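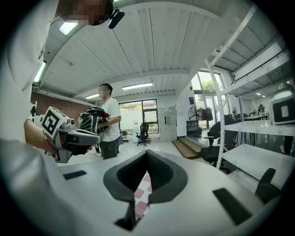 3. Recording your first garment handovers

If you've come straight from section 2, your Gape is charged, the tag cube is screwed down on top and Sako can see both grippers. Good! If any of that isn't true, go back and sort it out before you bring any clothes over. I've tried doing it in the other order and lost most of a morning.

This part covers handovers: one person holds a piece of clothing, the other takes it with a handheld gripper, and the system gets to learn from the whole exchange. I wrote it for the way we do it at Nambridge, with two people, a lot of open floor and the overhead lights on. If your room is smaller you can still do all of it, you'll just bump elbows more.

Last revised 10/9/23 for Sako with the split-take button. If your copy doesn't have that button, update first.

What you need

Two people, a giver and a taker (you'll swap)
One Gape for the taker, and a second one if you're recording the far view as well
The head camera for the taker
A pile of clothes, mixed. Stripes, plain, thick, thin, whatever you have
The session sheet from the back of this guide
A chair each for the breaks

Before each session

1. Wipe the faces of the tag cube with a dry cloth. Fingerprints are fine, tape residue is not.

2. Check the jaw pads. Look down into the V of the black pad and make sure there's no lint packed into the mesh. A soft toothbrush gets it out.

3. Put on the head camera and look at your own hands. In the Sako preview you want to see both the gripper jaw and the spot where the other person will be holding the garment. Tilt it down further than feels natural — everyone sets it too high the first time, me included.

4. Open a new session in Sako and pick Handover, Cloth. Don't pick Handover, General. The two look alike in the menu and they get sorted into different folders at Nistov, and moving a session afterward means writing to them and waiting.

5. Type in the room name and both people's participant codes. Codes only, please, no real names in that box.

6. Hold the gripper still at chest height, with one tag facing the other person's side of the room, and press Calibrate. Count to five in your head. The light on the screen goes green when it's happy.

Note: face blurring happens after upload. Until then the raw takes on your laptop show everyone's faces just as they are, so keep the laptop with you and don't pass takes around.

Recording a take

7. Giver: pick up a garment any way you like and hold it against your chest or out in front of you. Please don't fold it nicely. Bunched, twisted, half inside out, with one sleeve hanging down, all of that is useful and we never have enough of it.

8. Taker: start from a relaxed arm, gripper open. Press the thumb button once. You'll hear a short beep in the laptop speaker.

9. Reach in and close on the cloth at a place you can see. Come in at the speed you'd use if you were taking laundry from a friend. New people tend to go very slowly here, like they're defusing something, and then the learned behavior comes out slow too.

10. Giver: let go when you feel the pull. Not before! If you drop it early, the take shows cloth falling into a gripper, and that teaches a different thing.

11. Taker: bring the garment all the way back to your own body, pause for a breath, then press the thumb button again. Second beep, take over.

12. Hand it back by hand, off the record, and go again with a new hold.

Caution: keep your free hand away from the jaw while it's closing. It doesn't have the force to really hurt you but it pinches, and the thin skin between thumb and finger is exactly what it finds.

Caution: watch your feet. You're both looking at the cloth, and neither of you is looking at the floor. Push the rolling chairs back before you start, and stay clear of any shelving or step you could back into.

Swapping over

13. After 25 takes, swap giver and taker. The head camera has to be adjusted again for the new person (back to step 3) and you calibrate again too. I know. It's two minutes.

14. Change the garment at the same time. If you stay on one shirt for the whole session the system gets terribly good at that shirt.

15. Change where you're standing now and then. Turn so the windows are behind the giver for a while, then behind the taker. You don't need to be scientific about it.

How many is enough

A full set is 300 takes. We usually spread that over a couple of sittings, and I'd really encourage you to stop when your arms get tired. Tired takes have a look to them, the wrist drops and the reach gets lazy, and once you've seen it in playback you'll spot it every time.

Our first full set in August had 300 recorded and 197 kept. I was pretty crushed when I saw that, so I'll tell you where the others went, and maybe you'll do better:

Thumb button pressed late, so the reach was already half done
Tag cube covered by the garment for most of the take (long sleeves are the worst offenders)
Giver let go early
Talking with big hand gestures in the middle of a take. This one was all me

A missed grasp is not a bad take. If the jaw closes on air, or catches the cloth and loses it, just keep going, try again and finish the handover inside the same take. Then mark it Retry on the screen. Those are some of the most valuable ones you'll send in — a system that has only ever seen clean grabs has no idea what to do after a bad one.

Using the split-take button

Sometimes you forget the second beep and roll straight into the next handover. Don't delete it. Open the take, drag the marker to the breath between the two, and hit Split. Sako gives the second half its own number and copies the garment label across. Check that label, though. If you changed clothes in between it will be wrong.

Checking your work

16. Every ten takes or so, play one back at normal speed. You're looking for three things: the tag stays visible during most of the reach, the moment of contact isn't hidden behind somebody's arm, and the gripper opening on the graph moves when the jaw moves.

17. If the graph is a flat line, the cable on the Gape has worked loose. Stop, push it home, calibrate and throw out everything back to the last good take.

18. If the position track jumps around, it's nearly always the lighting. Overhead tubes reflected on a shiny tag face will do it. Tip the gripper a little or move a few steps and try again.

Finishing up

19. Press End Session and wait for the file count to stop climbing. Closing the lid early leaves you with a session that looks complete and isn't.

20. Fill in the session sheet while you still remember things. Garment descriptions can be short: "striped, long sleeve, stretchy" is plenty.

21. Plug in both grippers, and leave the jaws open while they charge. Stored closed, the pads take a set and you'll be grabbing cloth with a dent in it.

22. Upload from a wired connection if you can. Nistov sends back a receipt with the number of files received. Compare it with the sheet, and if the two don't match, keep your local copy and upload again before you clear anything.

Folding on a table is in section 4. You'll need the same pile of clothes, so don't put them away yet.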